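Making the Bed, One Corner at a Time

At the Gerkomden Institute, the Wednesday robotics course meets at four in the afternoon and seldom ends on schedule. Its students are preparing an entry for the Flernov Household Challenge, in which a two-armed robot must tidy a bedroom within 20 minutes.

The team, which competes under the name Rukach, chose bedding as its main subject last fall. Cloth is a demanding material for a machine. A cup keeps its shape when it is lifted - a quilt does not, and every fold hides part of what the robot needs to find.

Each of the course's five students is responsible for one portion of the work, from grasp planning to the written record required by the judges. By December the group had logged 684 attempts, of which 517 were judged complete under the challenge rules. Most of the remainder were lost at the same stage, when the robot took hold of two layers of fabric instead of one.

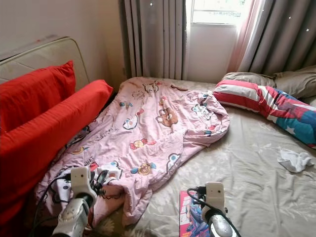 The Rukach robot's grippers over a crumpled quilt and a comic magazine.

Small articles left on the bed present a separate difficulty. The rules require that reading matter be set aside before any covers are straightened, and the students have written a separate routine for that step. The Ogunleye Fund, which supports the course, has renewed its grant through the spring term.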